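Felteo counter arm: finger pads and wrist cap, service kit 287

Sold by Rutevora. Fits the white two-finger gripper only. Ships in 4 working days.

The kit holds two finger pads, one wrist cap seal and a tube of joint grease. Felteo says the pads last "a full season of kitchen use." We have never found out what a season is. Ours were slipping on glazed plates after 12 weeks, and we'd plan on that instead.

**Fitting the pads**

Park the arm and cut the power at the wall, whatever the app says about safe mode. Pull the old pads off by hand. A knife will mark the finger and the new pad won't seat. Press each new one on from the tip back, then wait an hour before you lift anything.

After that, run the zero routine with the gripper just over a small plate near the counter edge. The manual calls this step optional. Skip it and the fingers may close a little wide of the rim, and you'll blame the pads.

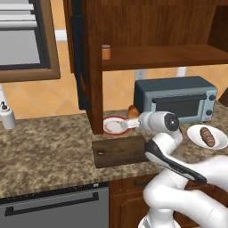

Onon wrote in to say that the zero routine made no difference on a second-hand unit, and that error 817 came back until the wrist cap was taken off, cleaned and put back on. Fair enough. Felteo's help sheet lists 817 as "grip variance" and tells you to order pads. Clean under the cap first. It costs nothing, and we would sooner lose the sale than get the kit back.

**Wrist cap seal**

Change it only if the old one is cracked or flat. The grease goes on the seal in a thin film, and most of the tube will be left over.

**What it won't fix**

- Play in the elbow joint. That's a bench job.
- A bent finger. Buy the finger.
- Drift after a software update. The Sfeir controller has its own reset for that, and it works about as often as not.

Opened kits can't be returned. Unopened ones can, through the end of October.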